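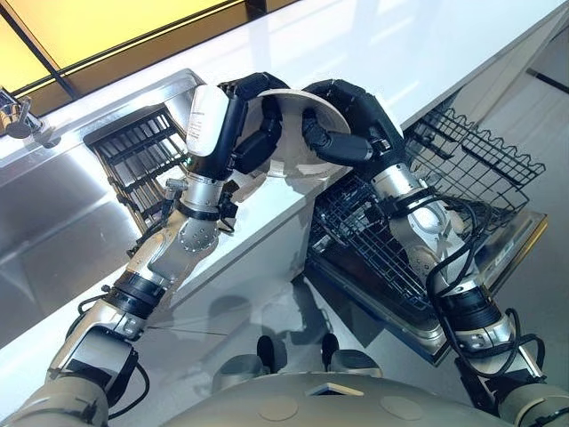
*O robô segura um prato branco com as duas mãos, entre o lava-louça e a máquina de lavar louça aberta. Foto: Drirketeo*

**Drirketeo conclui primeira fase de ensino remoto de tarefas de cozinha e evita falar em autonomia**

*Junho - para divulgação imediata*

A Drirketeo encerrou a primeira fase do projeto Lobo, em que operadores ensinam um robô de dois braços a arrumar louça comandando seus movimentos a distância. Foram gravadas 1.578 demonstrações. Dessas, 1.126 passaram pela revisão interna e seguem para o treinamento. As demais foram descartadas, quase sempre por pegada ruim ou hesitação do operador.

A empresa prefere não anunciar um robô que lava a louça. "Temos gravações de pessoas arrumando pratos por meio de uma máquina. Se a máquina aprendeu alguma coisa, ainda vamos ter de mostrar", afirma Nandini Pai, responsável pelo projeto.

O plano original previa 1.000 demonstrações aproveitáveis. A meta foi superada, mas a equipe desconfia do próprio número: a maior parte foi feita na mesma cozinha, com louça parecida e pelos mesmos operadores. Um prato de outro tamanho pode bastar para desmontar o resultado.

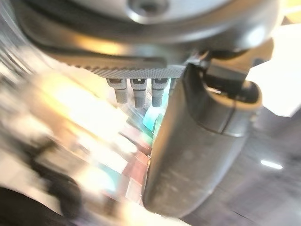 *Detalhe da garra em primeiro plano, com o fundo borrado. Foto: Drirketeo*

As imagens captadas junto à garra também entram na avaliação. Ravindran D'Souza, que coordena a revisão dos dados, é cauteloso quanto ao que elas oferecem. "Há trechos em que quase só se vê o dedo da garra e um borrão. Um operador experiente compensa isso de memória, e não sei se um modelo consegue", diz.

A segunda fase terá 50 sessões na unidade de Gillia, com operadores sem treino prévio. A Siltitz, parceira no sistema de comando remoto, fará uma revisão separada das gravações. Os critérios de descarte serão publicados antes do início dos testes autônomos - inclusive os que reduzirem o total divulgado hoje.

Não há data prevista para produto comercial, e a Drirketeo não aceita reservas.

**Contato para a imprensa:** Drirketeo, projeto Lobo, a/c Nandini Pai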